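Our Year in a Box: the Tomier Anniversary Memory Kit
March 16, 2019

I have been promising this review for weeks, and a few of you have been very patient with me (and one of you, Yesenia, has not been patient at all, and I love you for it). So get yourself a cup of coffee, because I have a lot to say about a cardboard box full of paper.

The Tomier kit is meant for couples who want to make something together for an anniversary instead of buying one more thing to dust. You get a cloth-covered album, 60 prompt cards, a stack of little envelopes, a roll of photo corners and two pens. You each draw a card, you each write your answer without peeking, and then you trade. The answers go into the envelopes and the envelopes go into the album. I ordered ours in February from Pundmont, the little gift shop that does the nice wrapping, and it came in four days with a handwritten note tucked in the lid.

Toàn was not excited at first. My husband is a wonderful man who will drive across town for the soup I like, but ask him to write down a feeling and he suddenly remembers the gutters. So I didn't make a big event of it. I left the box on the kitchen table and drew a card for myself, and by the second evening he was reading over my shoulder and telling me I had the story wrong. We'd been disagreeing for years about who spoke first at Thoa's housewarming, and now both versions are in the album, in ink, facing each other. Mine is correct!

The cards are the best part by a mile. I was afraid they'd be all "describe your first kiss," and there are a few of those, but most are small and everyday. What did our first apartment smell like? What do I do when I think you're asleep? Which chore did you take over without ever saying so? That last one got us talking for most of an hour. I found out he has been folding my sweaters the way my mother does, because he watched her do it once at Christmas and figured I must like it that way. I had never noticed. I went and stood in the closet for a minute after that. 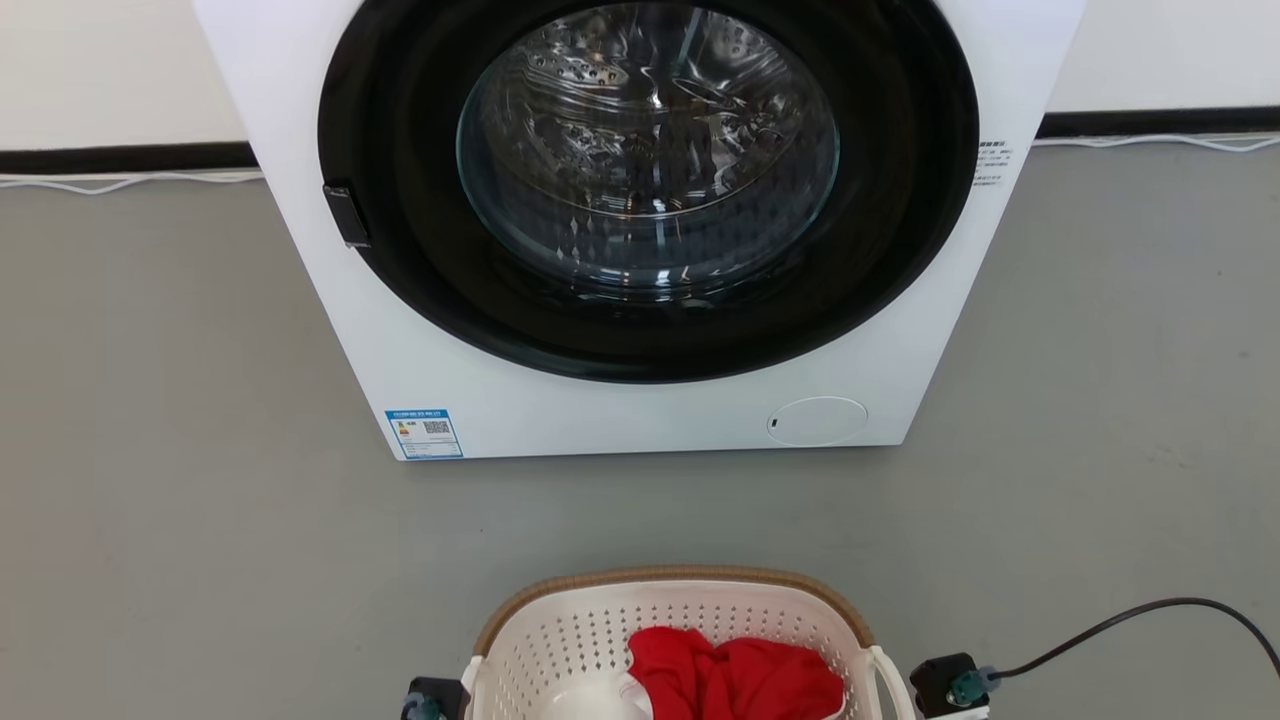
Jayanthi Mudaliar wrote to me after I mentioned the chore card in my newsletter, and she felt quite differently about it. She and her husband drew it on a night when they were both worn out, and it turned into a list of who does more, and then into a pretty chilly bedtime. Her advice was to go through the deck first and set aside anything that might poke a sore spot, then come back to those on a vacation or a slow morning. I think that's wise, and I wish the instruction leaflet said something like it. The leaflet is mostly about how to stick down the photo corners.

Which brings me to the photo corners. They don't stick. I pressed, I waited overnight, I put a dictionary on top, and in the morning our honeymoon slid right out onto the rug. I ended up using the glue tape I had left over from the Christmas cards and it has held just fine. The pens are only okay, too. Mine skipped from the start, and Toàn gave up on his and used the one from the bank.

The album itself is lovely, though. The paper is thick and creamy and nothing bled through, even where I pressed hard (see above, regarding the housewarming). It opens nice and flat. I'd have liked a pocket at the back for ticket stubs and the like, and I'd have liked envelopes one size bigger, as my husband, once he got going, turned out to have big handwriting and plenty to say.

I did look at the Eltov version before I ordered, which has you type your answers on your phone and then prints a book for you. It's probably the better pick if you live apart or one of you travels a lot. For us the handwriting was the whole point. I want to be old and see how he makes his g's.

We've done 20 cards so far, one or two a night after supper, and we've agreed to save the rest for next winter. If you've been married a year you may run out of answers on some of them, so I'd say it suits couples with a little mileage. I'm giving it four hearts out of five, and the missing heart is entirely for the photo corners.

Pundmont still had the green and the gray last I looked. We got the green.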